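Bench tips: the lemon drink table, what we changed and what it did to the numbers
Updated 27 Sep 2026

Quick one, writing this between runs. People keep asking for the table notes from the Rukside bench so they can repeat the drink prep work on their own arms. Short version of the result first, then the tips, roughly in the order you'd need them.

The question was dull but useful. If you train a policy on demos recorded over a taped grid, with start positions drawn from a list, does it cope better with a moved cup than one trained on demos where the operator just puts things wherever? Same arms, same operators, same number of demos. 436 demos in the grid set, 436 in the free set, 842 trials across everything afterwards. Grid set won on moved cups and lost slightly on moved bowls. More on the bowls further down.

All the objects are kitchen stuff. Cups, lemons, a tray, a bowl, a chopping board. Cheap, easy to replace, and you can eat the leftovers if you're not fussy.
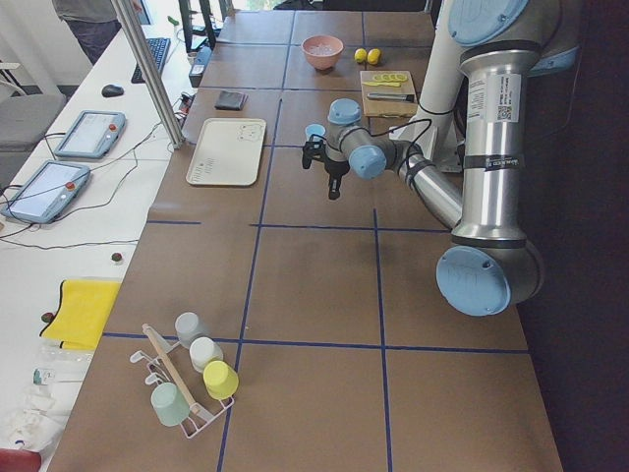 Laying the table

Brown paper first if your bench top is shiny. Pull it tight, fix the far side, then work towards you. You will get creases. Small ones don't matter, the depth reading shrugs them off. Big ones do, a cup will sit on a ridge and rock.

Tape over the paper. Dark blue on brown reads well in every camera we tried, white tape blew out under the ceiling lights and the black stuff got mistaken for cable by the segmentation. Low tack, or you'll rip the paper lifting it.

Don't chase perfect squares. Ours aren't. We measure the real corners after taping and save them with the session, so a slanted line costs nothing. What costs you is re-taping halfway through a set and not telling anyone. Lost most of a week in May to that.

Press the crossings down hard with a thumbnail. Lifted edges catch on fingertips.

Sweep crumbs. Bits of foam and paper get everywhere and the close-up camera sees all of them. We didn't clean between demos, only between sets, on purpose, bit of mess in the training data seems to help. Haven't tested that properly so treat it as gossip.

Picking start positions

Make the list before anyone touches the arms. Ours is a plain text file called Clinis (long story, the name stuck) which spits out one line per demo: object, cell, rotation. Operator reads the line, places the thing, records.

Allow objects on the lines as well as in the cells. First version only used cell centres and the policy learned, more or less, that cups live in the middle of boxes. Put a cup on a tape line and the arm dithered over it. Once line positions went in the list that stopped.

Leave the distractors in. A strawberry that plays no part in the task is worth having. Move it every demo. If it stays put it becomes a landmark and then you're stuck with it for ever.
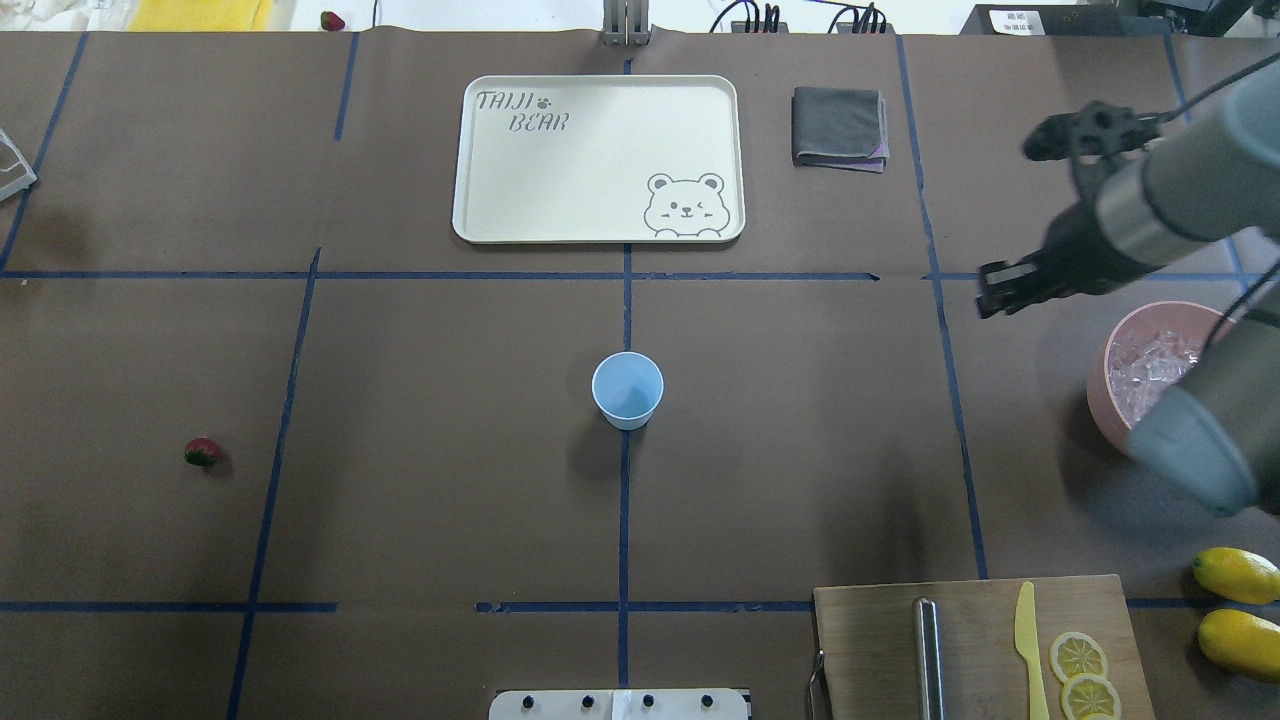
Paper cup on the centre line, tray behind it, ice in the pink bowl.

Objects, what worked

Cups. Paper ones are fine but they crush, so keep a sleeve of spares and bin any that have gone oval. Plastic is better for long days. Mix the colours. Pale ones are harder, the light blue paper cup and anything whitish gave us the most misses with the free-placed set, hardly any with the grid set.

Lemons. Two whole ones out at all times and slices on the board. Slices dry and curl over a day which changes how they grip. Cut fresh at the start of each set, same thickness if you can manage it. Wipe the board or they stick.

Knife. We swapped metal for plastic in some sets. The metal one reflects and the tracker hates it. Plastic one, yellow, no trouble at all. If you must use metal turn the blade so it isn't facing the lamp.

Ice. Horrible. Clear cubes are nearly invisible to the depth sensor and they melt into one lump. Small batches, drain the bowl, top up. Log the time you filled it. The policy trained on fresh cubes did badly on old ones and we only spotted it becuase somebody had written the times down.

Trays. Off-white with a bit of printing on is good, the print gives the vision something to hold on to. Plain white trays vanish under bright light.

Cloths. Fold the same way each time. A towel folded differently is a different object as far as the model's concerned.

The bowl problem

Right so, bowls. Grid-trained policy did worse than free-trained when the bowl was moved. Took ages to find. Our list had the bowl in only 4 cells, all at one side, and I'd thought that was reasonable as it's heavy and you don't want it near the cups. The free set operators had been shoving it wherever was handy, so they covered more of the table by accident.

Fix is boring. Give every object the same number of cells, even the ones you'd never move at home. We re-recorded the bowl part with the full list and the gap went away. Didn't go the other way, just went away.

So the honest claim is that spread matters and the grid is a cheap way of getting it. If your operators are naturally untidy you may not need one. Ours get neater as the day goes on, everybody's do, check your own data from after lunch.

Setting up the arms

Home both arms clear of the table before placing anything. Sounds obvious. Teach pendants on the side desk where you can reach the stop without leaning over the bench.

Tie cables back at the wrist with a bit of slack, enough for a full turn. Too much and the loop drops into the camera view, too little and it tugs the gripper off line at the far reach.

Wipe the wrist camera lens. Every set. Lemon juice mist is real and you won't see it by eye.

Check the fingertips are level by closing them on a strip of card. If it tilts, fix that before you blame the policy. I have blamed the policy many times.

Speed: slow the demos down more than feels natural. Operators want to show off. Fast demos gave us a policy that overshot on the approach and nudged things before grabbing them.

Reading the close-up view

The wrist picture is the one that made the difference, so spend time on it. At the start of an approach you want tape in view, ideally a crossing. With a crossing the policy seems to settle on an angle sooner. We tried masking the tape out in the wrist view at training time and moved-cup scores fell back most of the way to the free set. Which is a bit awkward! Part of the win is the spread of positions and part is just that the arm likes having lines to look at. 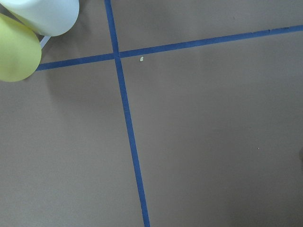
So if your final job is on a bare kitchen worktop, be careful. We ran one set where the tape was peeled off for the last third of the demos and that was the best compromise, kept most of the gain and still worked on plain paper. I'd do that from the start next time. Don't peel it all in one go either, take a strip, record a bit, take another.

Lighting. Even and soft. Shadows from the arm itself are fine, they're in every demo. Shadows from people walking past are not. Blinds down if you've got a window, ours faces the Ollach car park and headlights sweep the bench at home time in winter.

Numbering and throwing out

Keep failed demos in a seperate folder, don't delete. We went back to ours twice.

Throw out any demo where the operator had to re-grip more than once. Lenient on everything else. Being too strict early on left us with a very tidy, very useless set.

Score trials the same day. We had 7 outcomes on the score sheet at the beginning, which was silly, two people would watch the same trial and tick different boxes. Cut down to done, partly, no. Much faster.

Label the cups underneath with a dot of marker, not on the side. The side gets seen.

Still to do

Repeat on the Lü bench, different height and different arms, to see if any of this carries over. Try lighter tape. Try two bowls. Find out why the mint cup gets picked last when there's a choice, no idea on that one.

Will add the position list once I've cleaned it up, it's full of swearing at the moment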